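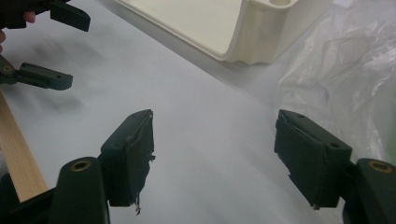 Lộc Khúc had the kettle on before I'd even gotten my coat off, and by the time we sat down there was a plate of sesame cookies between us and a stack of recipe cards so thick it needed two rubber bands. I had come to talk to him about his supper club, which he has run out of the old Clestow bakery since he gave up teaching middle school, but we ended up spending most of the afternoon on his mother's handwriting.

"She wrote everything down, but she wrote it for herself," he told me, pulling off the first rubber band. "So you get a card that says 'fish, the usual way, but less.' Less what? Less fish? I called my sister and she laughed for a full minute."

There are 917 cards in all. He knows because his niece numbered the backs of them in pencil over one long summer, and he says it was the best present anyone ever gave him. Some are in Vietnamese, some in English, and a good many switch halfway down, usually at the point where his mother started copying from a neighbor or from the back of a package. He likes those best. You can tell who she was friends with that year, he says, from what shows up. There was a stretch of casseroles, and then a long stretch of pickles.

The supper club started small, with 12 chairs borrowed from the library basement and a menu he changed up until people were coming through the door. These days he cooks for 60 on a good night, and I asked whether he missed the smaller room.

"I miss hearing everybody," he said. "When it was 12 of us I could stand at the stove and follow the whole conversation, and shout something back if I disagreed. Now it's just a nice roar. But I like the roar too! My mother would have liked it. She always cooked for more people than we had."

He got up then to check on a pot of broth, and I got up with him, because it smelled wonderful and I wanted an excuse to look. Star anise, charred onion, a big knob of ginger that he'd blackened over the burner. He skims it by hand and won't be hurried. His friend Quyên Dương, who grew up two streets over from him and still eats at the corner table most weeks, once offered to buy him a bigger stockpot so he could make it all in one go. He turned her down, and they argued about it through most of February.

"She thinks I'm being stubborn," he said, grinning. "I am. Two pots come out a little different from each other, and then I mix them, and that's how I get the taste I remember. I can't explain it any better than that. Quyên says it's all in my head. Fine, so it's in my head. People still come back for it."

We talked for a while about the failures, which he was surprisingly happy to discuss. There was a caramel that set like window glass, and an entire evening built around bitter melon that he now calls "my mistake, everybody's problem." Clifford Grewal, who washes dishes and bakes the bread, apparently kept one of that night's menus and taped it up inside the pantry door. Lộc has never taken it down.

I wondered if there would be a cookbook one day. He's been asked before, he said, and he has tried, but he gets stuck on the measurements. He'd have to decide what "the usual way" meant and print it as though it were settled. For now he makes photocopies for anyone who wants one, smudges and all, and tells them to call if they get lost.

"And they do call," he said. "Usually right when I'm plating."

He sent me home with a jar of the broth and a copy of the fish card. I've made it twice so far, and I still think I'm using too much ginger.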